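The tray comes first
A talk with the owner of the Zostholm lunchroom on Pacheco Street

The Zostholm opens at 11 in the morning and closes when the soup is gone, usually a little after 2. It has been run the same way for 15 years by the same owner, who cooks, takes orders and wipes the tables. She agreed to talk while she peeled potatoes but asked that her name be left out. "People know where to find me," she said.

She came to cooking late. Before the lunchroom she worked in the billing office at Kamia, a heating supply company that used to have its warehouse two blocks over. The company had a canteen on the ground floor, and when the woman who ran it retired, the job was posted on a board by the elevator.

"I put my name down the same afternoon," she said. "I had cooked for six at home every night, so I thought, how different can it be? It was very different. The first week I ran out of rice twice and threw away a whole pan of cabbage."

When Kamia moved out of the city, she rented the old dry cleaner's and bought most of the canteen's equipment at the closing sale. Some of it is still in use. The big stockpot has had its handles replaced, and the dishwasher has been repaired so often that she keeps the parts list taped inside a cupboard door.

The room seats 50. On a normal weekday she serves more people than that, but not all at once. The retired crowd comes early, the school staff comes at noon, and the people from the print shop come last and take what is left. 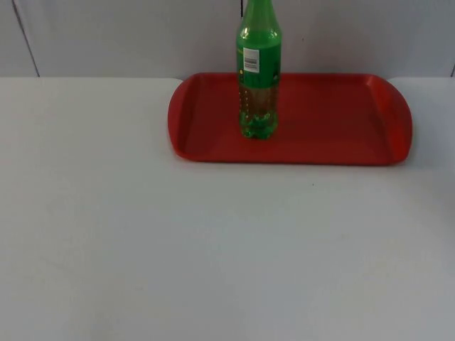

Photo: Zostholm Lunchroom

She has strong views on trays. For a short time she switched to table service, with plates carried out from the kitchen, and she still talks about it as a mistake.

"It was slower and everybody was unhappy, me included," she said. "With a tray you pick up your food, you sit where you want, you bring it back. You don't have to wait for anyone to notice you."

The menu is one soup, two hot dishes and a dessert. She writes it the night before, after she has looked in the cooler. Barley soup comes up most often in winter. Fish is served when the price is right — she will not say what the right price is.

Prices went up last December for the first time in years. She had put it off, and then the gas bill came. A few regulars complained. One of them, she said, complained every day for a month and did not miss a single lunch.

She is 58 and has no date in mind for stopping. Her son has told her he does not want the place, and she says she is fine with that. What she would like is a second cook, someone who can start at seven and does not mind onions.

"I had a good one," she said. "He left for a hotel. He still comes in for the barley soup on his day off."

By then the potatoes were done, and she got up to put the water on.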